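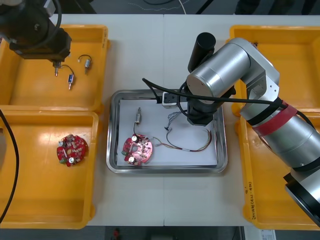 4.2 Laying out the bench

1. Clear the white work table and wipe it down. Let it dry before any boards are brought out.

2. Set out the four yellow bins in two pairs, one pair on the left and one on the right. Leave the middle of the table free.

3. Place the stainless-steel tray between the pairs. Lay a sheet of white paper flat on the tray floor and change it at the start of each shift.

4. Put the small cylindrical components in the top-left bin. Spread them out so that the wire leads do not tangle.

5. Put the round red boards in the bottom-left bin, flat, with the capacitors facing up. Do not stack them.

Note: Components are supplied in Raditz cartons of 112. Load the bin a few at a time and keep the carton under the table.

4.3 Preparing a set

1. Lay one board on the paper, towards the lower left of the tray.

2. Stand one component upright above the board – the lead should reach the board without being pulled tight.

3. Check the capacitors on the board. If either is bent or loose, fill in form 69 and set the board aside.

CAUTION: Hold boards by the rim. Never lift a board by a wire lead.

CAUTION: Keep cables at the table edge clear of the boards. A cable dragged across a bin can damage small parts.

Note: Spare bins and trays are ordered through Zyanya Esquivel at Skokby stores. Allow 5 working days.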